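Care Boxes for Exam Season: What We Packed, How We Packed It, and What We'd Change
Project report, Community Design elective
Written by Eliseo Carrillo, with packing notes by Lempi Nieminen

Where the idea came from

Our group started with a much bigger plan (a whole pop-up store in the library lobby, if you can believe it), and by the second meeting we had cut it down to one thing we were all excited about: a box of treats that a student could pick up at the front desk and carry back to their room. We called it the Turodora box, after the name of our study group, and the name stuck.

The question we set ourselves was pretty simple. How do you fill a plain cardboard box so that it feels good to open and still gets up the stairs of Fasen Hall without everything sliding to one corner? I know that sounds small. It kept us busy from January until the end of the term and I loved almost every minute of it!

Choosing what goes in

We made a rule that everything had to be sealed in its own wrapper and had to keep at room temperature. That knocked out fruit, which was a shame, and it knocked out Lempi's cinnamon rolls, which was a bigger shame. Chocolate won by a mile in the hallway survey. People wanted brands they knew, and several people wrote "orange" in the comments box with no other explanation. Fair enough.

We also had a long talk about color. Lempi argued that the box itself should stay plain, with no sticker and no printing, so the wrappers could do all the work when you lift the flaps. I wanted a logo on the side. She was right, and I have told her so.

Packing

We packed on the big table in the Stornmont common room, starting at four in the afternoon. The first version was just "put things in," and the result looked like the bottom of a backpack. For the second version we laid the biggest package down first, at a slant, and let the next one overlap it a little. A slant looks friendlier than a straight row, and it also leaves pockets at the sides for the small stuff. 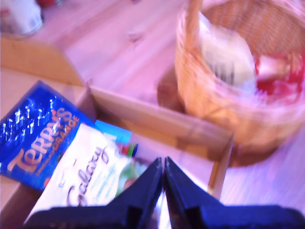
The small things turned out to be the hard part. They drop to the bottom and vanish under the larger packages, so a person opening the box sees two items and thinks that's all they got. Lempi's fix was to fold a sheet of tissue into a loose pad and put it under the little ones – it lifts them up enough for a corner to show. We tried crumpled newspaper too, but the ink came off on our fingers and we didn't want it near anybody's snacks.

One more packing note, from Lempi: open all four flaps fully before you begin and crease them back hard. A flap that keeps springing up will catch your sleeve, and you'll end up repacking.

The stair test

We carried 10 boxes from the common room to the top floor of Fasen Hall, walking at normal speed, and opened them at the top. The boxes with tissue held their layout well. The ones without it had shifted toward whichever side we carried low. Kemppainen, the other dorm, has an elevator, so we left it out of the test.

What we'd change

A slightly shallower box would help a lot. Ours had more height than we needed, and all that air is what lets things tumble. I'd also like to try a handwritten card on top, and Lempi wants to run the survey again with a question about salty snacks. We have enough tissue left over for another round, stored in the cabinet next to the common room sink, second shelf.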